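Home | News | Meetings | Visits | Contact

This site uses cookies to remember your settings. Accept / Manage

Hokuvau Makers' Circle
Minutes of the October meeting

The meeting opened at 7.30 pm in the upstairs room. Apologies had been received and were noted. The minutes of the last meeting were agreed with one correction: the visit to Fomby was in the morning, not the afternoon.

1. Report on the open day at Kamath

Up to 44 members and guests went to the Kamath open day. The group was split in two at the door and each half had the same tour, starting at opposite ends. The first stop was a talk on how picking tasks are taught to robot arms. Members found the talk clear but too long for the younger guests.

The second stop was the table work, done with a hand-held gripper. Staff explained that a person does the task by hand with the tool, and the recordings are used later to train an arm. Everyday goods are used, and the contents of the box are changed between rounds.
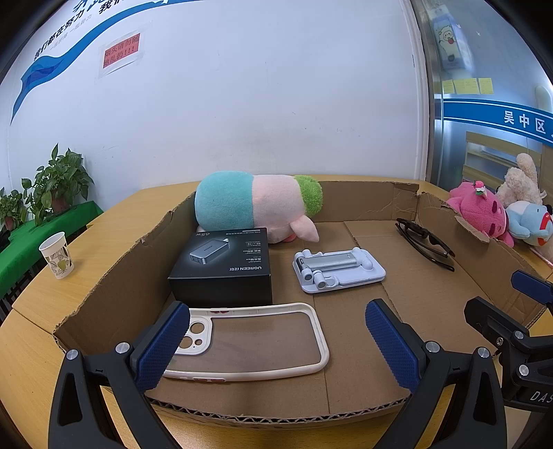

Kamath open day: hand-held gripper over the box, with the phone case between the fingers.

Questions were asked about clear plastic. Staff said that see-through items are harder for the software than printed boxes, and that soft toys bring problems of their own as they change shape when squeezed. A member asked whether the blue pads on the fingers wear out. They do, and are replaced when the surface goes smooth.

Visitors were offered a turn with the tool at the end. The queue was slow and several people had to leave for the coach before reaching the front. It was agreed to ask for more time at this stop if the visit is repeated.

2. Costs

The coach was booked for 58 seats, the smallest available. The shortfall will be met from the visits fund. Agreed.

3. Next visit

Gramham has offered a demonstration of its sorting line. Places are limited and closed shoes must be worn. The secretary will write to accept and ask about step-free access.

4. Any other business

The key to the tool cupboard is still missing. A new lock will be bought.

The meeting closed at 9.10 pm.

Comments (4)

Were the slides from the talk sent round? I can't find them.

Reply: Not yet. Kamath said they would email a copy.

My daughter did get her turn and has talked of nothing else. Please put us down for Gramham.

Could the coach stop at the lower car park next time? It's a long walk up from the station.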